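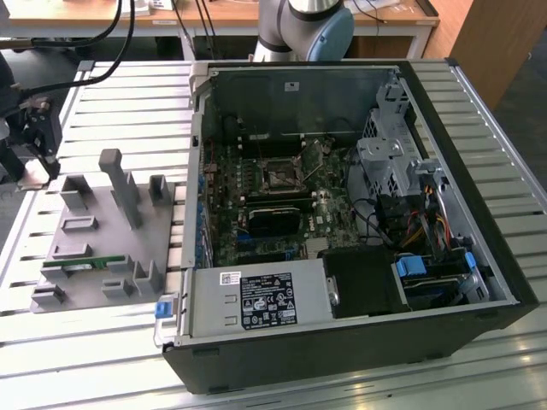
Desktop tower on its side with the side panel off.

Home > Community Help > Home & Money > Selling Used Stuff

We use cookies to keep you signed in and to remember your settings. Accept all / Manage

How do I price and sell a used desktop computer without getting burned?

Posted by marlow_k, 5th September

My uncle moved into a smaller apartment and left me to get rid of his things. Most of it was furniture and I have already dealt with that. What's left is a desktop computer and a box of parts. He paid $2140 for the whole setup, monitor included, and he thinks I should be able to get half of that. I looked at local listings and the prices are all over the place. One person wants $900 for something that looks older than his, and another wants $150.

I'm not a computer person. I can follow directions and I own a screwdriver. I don't know if it is better to sell it whole or take it apart and sell the pieces. I also don't want to ship anything if I can avoid it, and I don't want strangers in the house. There is a local site here called Mondow that everyone uses for cars and couches. Is that any good for electronics? I'd like this done in the next few weeks.

Chantelle Ngcobo

I sell a fair amount of used stuff and have done maybe five computers. Forget what he paid. Buyers only look at what the same thing goes for now. Search for completed sales, not asking prices. The $900 listing has probably been sitting there since April.

Find the processor model, the amount of memory, the graphics card model and the size of the drives. Put all four in the title or the first line of the listing. If you leave them out you'll get a pile of messages asking, and most of those people never write back after you answer.

Whole or parts depends on your patience. Whole is one buyer and one pickup. Parts can bring in more, but you end up with an empty case that no one wants, and you have to store and pack everything. The two things worth pulling are usually the graphics card and the processor. The rest doesn't pay for your time. 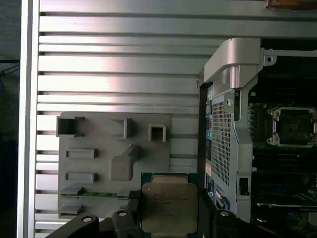
A processor, metal cover facing out.

For the listing, clean everything first. A dusty computer sells for less even when it works fine. Take your pictures in daylight near a window. Include the ports on the back and any scratches. I once had a buyer drive 14 miles and then knock money off over a dent I hadn't shown, and he was right to.

Mondow is fine for electronics where I live. I set my price a little high, wait a week, then drop it. I don't answer "is this available" unless they say when they can come. Meet at the police station lot or inside a bank lobby. Take cash, and count it before you hand anything over.

Wipe the drives before you list it. If you don't know how, take them out and sell the computer without them. Say so in the listing. 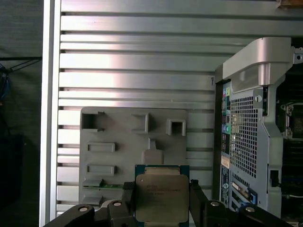

Do I need the original box and receipt to sell it?

They help a little, mostly with newer parts that may still be under warranty. Without them, write down the serial numbers and offer to show the computer running before the buyer pays. If you do have a receipt, black out the card number and home address.

tbone_garage

just sell it whole. I parted one out last year and it took 18 emails to sell one stick of memory for twenty bucks. not worth it

also dont take a check

Dellwood Pete

Agree with most of what Chantelle said, with a couple of differences. I would skip the bank lobby. Ours asked me to leave. The library has tables and outlets, and you can plug the thing in and let the person see it start up. Bring a small monitor if you have one, plus the power cord. I forgot the cord once and had to drive home for it.

If you do sell parts, small ones are easy to mail and I wouldn't rule it out. A processor goes in a plastic clamshell, then a padded box.

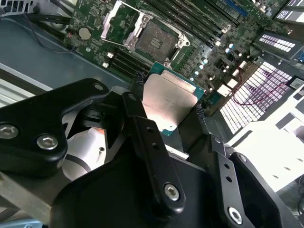
Pay for tracking and keep the slip until the buyer has left feedback. Write down the serial number of anything you mail, so you can tell if a different one comes back as a return. Don't ship the whole tower. It costs too much and heavy parts can work loose on the way.

On price, your uncle may be hard to talk to about this. Mine was. I printed out three finished sales and handed them to him, and he came around in a day or so. You could also let him set the first price, with a date when you get to lower it.

If it hasn't sold after a month, ask the local high school or a thrift store. Some of them take working computers and will give you a donation slip.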